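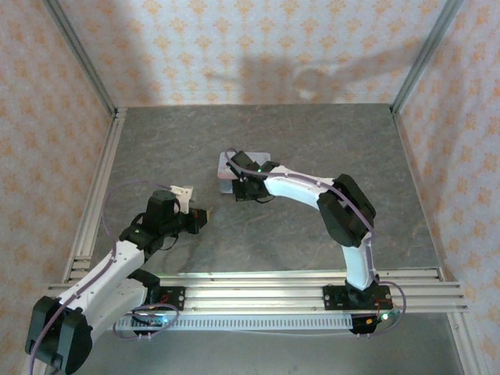
A two-arm bench cell with white-linked arms on an aluminum rail. Flevum is selling a package like it by subscription.

Flevum wants small workshops to rent a pair of robot arms the way they rent a copier. The company opened orders on Wednesday for Morsy, a bench kit with two arms, a metal frame and the software to train them, at $900 a month.

The pitch is that an owner with no programming background can teach the arms a new chore in 30 minutes. Flevum's sales page puts the success rate after that at "up to 100 percent," a phrase that would also cover a success rate of four. Asked which chores it had tested, and how many times each, the company sent back the same page as a PDF.

Kobina Antwi runs Vaststead, a repair and packing shop that had a Morsy on trial through November. He got through almost 2,000 attempts at simple pick-and-place work and is not signing up.

"It does the thing you taught it," Antwi said. "Then you move the part two inches and you're teaching it again. My guys were spending their mornings on that."

He had better results with rigid blocks than with anything thin or shiny, and he liked having a camera near the gripper.

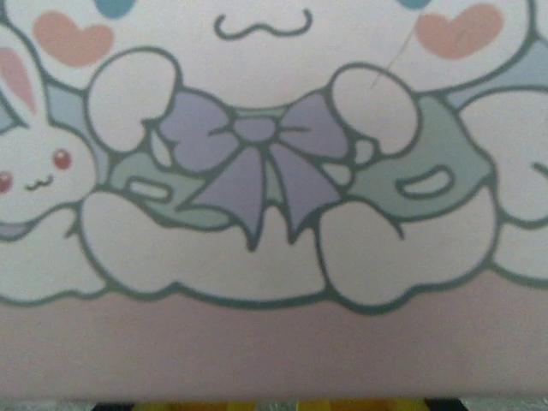
Printed packaging was where he had hoped to save the most labor. A busy pattern on a box lid threw the arms off more often than a plain one did, he said, and Flevum's support desk told him to record more training runs. Those count against a monthly allowance. Going over it costs extra, and the price list doesn't say how much.

The contract runs a full year. Minov, which rents out a competing kit, lets customers leave after three months, though it hasn't published test results either.

Flevum says a software update will cut the retraining time. It gave no date for the update and would not say whether current customers will have to pay for it. Antwi has already sent his kit back and paid the return freight himself.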